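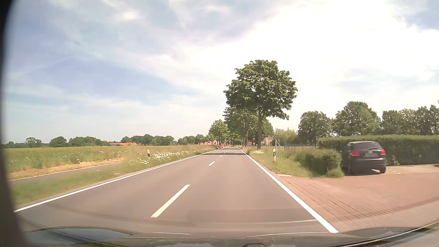 I bought the Pimotis lane-keeping kit in December, after going back and forth on it for way too long, and I've now put enough country miles on it to tell you whether it earned its spot in my budget. Short version: mostly, yes!

The box itself cost me 1,289, which already stung. Then came the mounting bracket (sold separately, grr) and a fitting appointment with Steinar Gunnlaugsson at Skandby, who took a whole morning over it and did a lovely tidy job with the cables. So if you're planning to buy one, please budget for the fitting too. I didn't, and December was a lean month.

Once it's in, the thing is a joy on long straight roads with clean white edge lines. It picks up the lane fast and makes small, calm steering corrections. My friend Fouzia rode along and didn't notice it was on until I told her.

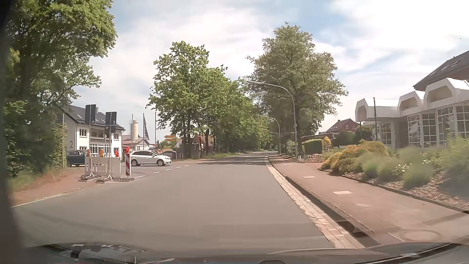
In villages I'm less sold. Roadworks, side streets, parked cars, a bend under the trees... I switch it off and drive myself, and the manual says to do the same. There's a map add-on that's meant to help with temporary barriers, but it's a yearly subscription and I'd want a long trial before paying for that.

I did look at the Orkar unit as well. It's 1,203, so a bit cheaper, but the warranty is shorter and Skandby doesn't fit it, and the nearest shop that does is too far for me to go back every time something needs adjusting.

Would I buy the Pimotis again? Yep, if most of my driving stayed out in the country. For town use I'd keep the money and put it toward new tires, which I still need, by the way.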